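## Planner news: the sim bedrooms are finally earning their keep

January was a very good month for the planning side of the house, and I've been waiting to write this one up! If you only follow the hardware channel you may have missed it, so let me catch you up on Billum, our motion planner for two-armed robots, and the new layer that sits on top of it.

The short version is that Billum now replans while the arms are moving. Until this release it worked out a full path for both arms, handed it to the controller, and then sat on its hands until the motion was over. That was fine on a bench. It was much less fine in a bedroom, where the robot has a wall on one side, a bed on the other, and not a lot of elbow room (literally). One small error in where the planner thought the bed rail was, and the whole path had to be thrown out and started over.

Kiros Bogale rewrote the inner loop so that a fresh path is checked every 20 milliseconds against the latest collision map. If the old path is still good, it stays. If it isn't, only the bad stretch gets replaced, and the arm slides over to the new one without stopping. Watching the joint plots go from a row of ugly steps to a smooth curve made my whole week.

The testing side deserves just as much noise. Karine Lemieux built a room generator called Skotetex, and it is a joy to use. You give it a room type and a seed, and it lays out walls, a window, furniture and a few loose things to reach for. We ran 600 rooms through it for this release, and 300 of those were bedrooms, which is where the old planner did worst. Beds are hard! They are low, wide and flat, so the arm has to come in over a side rail and then work close to a big surface without touching it. Put something small near the headboard and you've used up most of your reach before you even start thinking about the grasp.
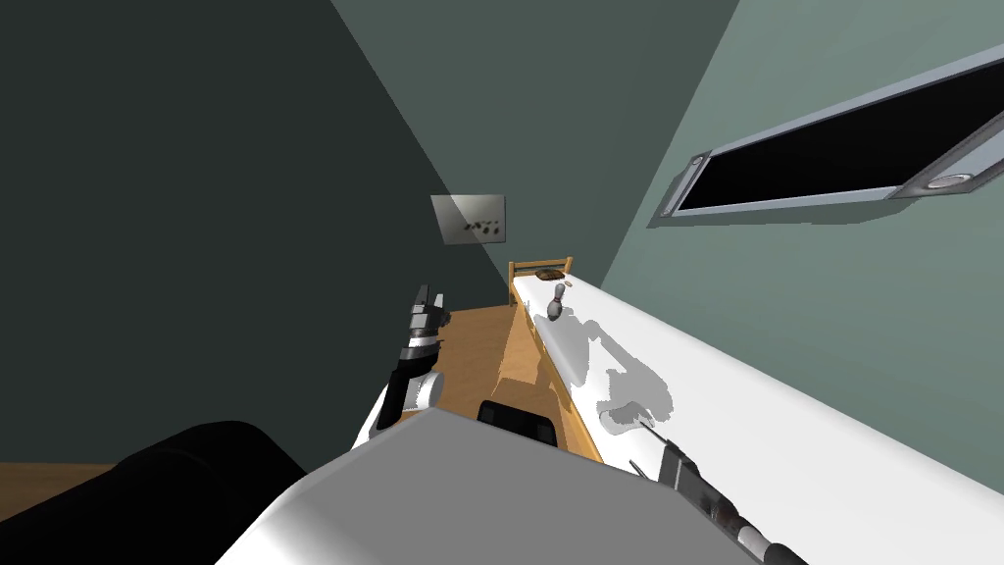
Karine also found a bug that had been hiding from us since the first version. The collision checker treated the two arms as one job and always solved the left arm first, even when the right one had the longer reach to make. In tight rooms that left the right arm with whatever space was left over. Now the planner picks the order by how hard each goal is, and the change was 200 lines, tests included. I'd have guessed ten times that.

A few smaller things went in too:

- Seeds are now saved with every failed run, so you can replay a bad room with one command.
- The log viewer, Prilirov, can show the planned path and the path the arm took on the same plot.
- Window frames and wall plates count as obstacles. They used to be painted on, as far as the planner knew.

Still on the list: soft things. Our mattresses are rigid boxes in the collision map, and Kiros wants to try a version that lets a fingertip press in a little. He has a branch going, and it's very rough, but come find him if you want to play with it.

If you have a room that breaks the planner, send Karine the seed and a line on what went wrong. She reads all of them.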